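How to Set Up a Watchlist for Foreign-Language Films and Keep the Subtitles in Order

If you watch films in more than one language, you have probably lost track of a title at some point. It was on one service in June, it moved, the spelling changed, and the search box stopped finding it. The steps below cover a simple way to keep a watchlist that survives those changes, using a spreadsheet and the free list app Dutero. You can do the whole thing in the spreadsheet if you would like to skip the app.

What you need

A spreadsheet program, any kind.
A Dutero account (the free plan holds 96 titles per list).
A media player that can load a separate subtitle file.
An hour for the first setup. After that it takes a few minutes a week.

Step 1: Make the columns

Open a blank sheet and add these headings across the top row:

Title (romanized)
Title (original script)
Other spellings
Year
Language
Running time
Where it is
Subtitles
Status

The third column does most of the work. A Malayalam or Tamil title can be written in English letters several ways, with a doubled vowel or without, with "th" or with "t". Streaming services don't agree on which to use. When a search fails, try each spelling in that column before you decide the film is gone.

Fill in the original script by copying it from the film's own poster text or from an encyclopedia page in that language. Don't type it from memory. One wrong character and the search will come back empty.

Step 2: Add the year every time

Titles get reused. A remake may carry the same name as the film it is based on, and dubbed versions are often released under a third name. The year tells them apart. If a film played at festivals one year and opened in theaters the next, pick one rule and stick to it. I use the theater year, and I put the festival year in the notes if I know it.

For a dubbed version, make a separate row. The running time can differ from the original, sometimes by 23 minutes or more when songs have been taken out, and you will want to know that before you start.

Step 3: Record where it is

Write the name of the service and the month you last checked. "Jorninden, June" is enough. Catalogs change at the start of a month more than at other times, so a check in the first week catches most of the moves.

If a film is on two services, list both. The copies may not be the same. On Jorninden, for instance, I have found older films in a cropped widescreen version while Amano had the full picture. Play the first minute of each and compare the opening credits. If letters are missing at the top or bottom, the picture has been cropped.

Step 4: Sort out the subtitles

In the Subtitles column, use one of four short codes:

B - burned into the picture, can't be turned off
S - selectable in the player
F - separate file
N - none found

Keep the codes to one letter so you can sort by them later.

For the F rows, give the subtitle file exactly the same name as the video file, apart from the ending. Most players will then load it without being told. If you own the film on disc and have made a backup to a hard drive, put the video and the subtitle file in one folder and name the folder with the romanized title and the year.
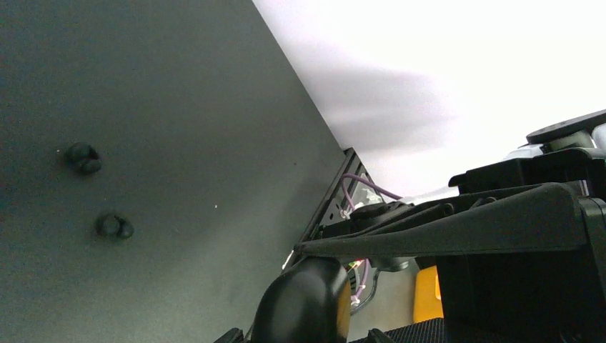

If the subtitles load but show up as boxes or question marks, the file was saved in the wrong text encoding. Open it in a plain text editor, choose Save As, and pick UTF-8. Save it under the same name and reload the film.

If they load but run early or late, look for a subtitle delay setting in the player. Pause on a line of dialogue where you can see the speaker's mouth, then adjust in half-second steps. When the timing is right at the start but drifts as the film goes on, a delay won't help. The file was made for a copy running at a different frame rate and you need another file.

Step 5: Import the sheet into Dutero

1. Save the spreadsheet as a CSV file.
2. In Dutero, open Lists and choose New List.
3. Select Import and pick your CSV file.
4. Match your headings to the fields. Title, Year and Language have fields of their own. Everything else goes under Custom.
5. Press Preview before you press Finish.

Look closely at the preview. If the original script column shows garbled letters, go back and save the CSV again with UTF-8 chosen, the same fix as for the subtitle files.

If you have more titles than the free plan allows, split them up by language. The paid plan raises the limit to 2,000 titles in a list, which I have never needed. My own sheet has 1,140 rows and most of them are films I have already seen, so those stay in the spreadsheet and only the unwatched ones go to the app.

Step 6: Choose status words and keep them short

I use Want, Started, Seen and Dropped. You can add Rewatch if you do a lot of that. Resist adding ratings at this stage. They slow you down, and a list that takes too long to update stops getting updated. If you do want ratings, make a second sheet for them and link the two by title and year.

Started is worth having as its own status. Many of these films run close to three hours with an intermission, and it is easy to stop at the break and forget. When you mark a film Started, type the time you stopped at in the same cell, such as "Started 1:14".

Step 7: Check for duplicates

Sort the sheet by year, then by running time. Two rows with the same year and the same running time are often one film under two spellings. Compare the director and the first two cast names. If they match, merge the rows and move the extra title to Other spellings.

Do this after any large paste. I once copied in a long list of romances from Hisska and ended up with the same film on four rows - two spellings, the Hindi dub, and the English festival title. The dub stayed as a separate row and the other three became one.

Common problems

The search finds the film but it won't play. The service is probably showing you a title it doesn't carry in your region. Put "listed, not available" in the Where it is column so you don't try again next week.

The audio is in the wrong language. Check the audio menu before you give up. Services often start with the dub by default and leave the original as the second or third track.

The songs have no subtitles. This is common with selectable subtitles on older films. A separate file from the disc release may include them. If you find one, change the code to F.

Dutero shows the wrong poster. Open the entry, choose Edit, and type the year again. The app matches posters by title first and usually corrects itself once the year is confirmed. If it doesn't, choose No Poster and carry on.

Going forward, add new titles to the spreadsheet first and import them in a batch once a month. When you import again, choose Update Existing. If you choose Add All, every old row comes in a second time and you will be back at Step 7.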